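Hostel Pantry Corpus

A collection of 2,817 labels and notes copied from shared kitchens, typed up as plain text. If you have ever lived with other people and a refrigerator, you already know most of what is in it.

What's inside

Each row is one note. The columns are text, kitchen (a number from 1 to 18), surface (fridge, cupboard, shelf, sink, other) and tone. Tone has six values: neutral, polite, firm, wounded, legal and threat. Legal is for notes that cite house rules, whether or not the house has any.

The longest note is a little over a page and concerns a block of cheese. The shortest is "no".

Files

notes.csv - everything
notes_small.csv - 800 rows, for people who want to try something before lunch
lenia.txt - the tone guide, named after the street where most of the arguing over it took place

How it was made

Notes were copied by hand by people living in or passing through the kitchens, then typed up. Spelling was left alone. "Yoghurt" appears in more forms than I thought the alphabet allowed, and anyone who sends a patch to normalize it will be thanked and ignored. Names and room numbers were replaced with NAME and ROOM. Crossed-out words are kept between tildes, as they tend to be the best part.

Known problems

Kitchen 6 is overrepresented. Kitchen 6 had a label maker.

Polite and threat are hard to tell apart, and the two people tagging them disagreed a lot. Where they never settled it, the row keeps the first tag. Duplicates are real: some notes were posted again every Wednesday with the same wording and, one assumes, the same results.

Oat milk starts showing up partway through and never leaves.

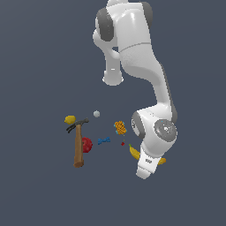

Fig. 1. Rendered scene with a white arm and small objects.

Use

Fine for teaching, sorting practice and toy classifiers. Please don't use it to decide who gets a room.

Changes

January: fixed the broken quotes in kitchen 11, merged "shelf" and "shelve", put back the soup thread after complaints.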